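Drustwood revises sock drying rack after customer returns

DRESTOW, April 2026 — Household goods maker Drustwood has changed the base of its small indoor drying rack, the company said in a notice to retailers.
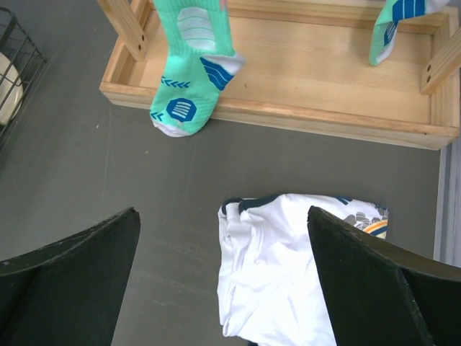
The rack, sold under the name Flarndale, is meant for socks, dishcloths and other small items that are too light for a full-size clothes horse. It went on sale last year in kitchen and laundry departments. The company counted 3803 units sold by the end of March. Of those, 24 came back with the same complaint: water had collected in the base and stained the wood.

The original base was a closed tray with a flat floor. Drustwood said that water dripping from hand-washed items had no way out and soaked into the end grain at the corners, where the posts are fixed. In a few of the returned units the screws had started to rust and left dark rings in the wood.

The new base keeps the same outside size. A shallow groove now runs along the inside of each long edge, and the floor slopes slightly toward one short side, where a slot lets the water out into a removable cup. The end grain is sealed with two coats of oil before assembly. The posts are held by stainless steel screws, which are the same length as the old ones and fit the same holes.

Owners of the earlier version can order the new base as a spare part. The crossbars and posts do not need to be replaced. The company advises taking the rack apart on a towel, keeping the screws in order, and tightening them by hand. A power driver can split the softer wood near the edge.

Drustwood also changed the printed care sheet. The earlier sheet said items could be hung "damp or wet." The new one asks users to spin or wring socks first and to hang long socks from the cuff, with the toe clear of the tray if possible. Thick cotton socks hung over the side should be turned once during drying. The rack should stand at least 25 centimeters from a heater.

A first batch of around 3000 revised racks has been made at the Devadiga plant. Stores will sell the remaining stock of the old version at a lower price, marked as suitable for items that have already been spun. Model numbers are stamped on the underside of the base — the revised version has an R after the last digit.

The price of the full rack is unchanged. The spare base comes with four screws and a cup.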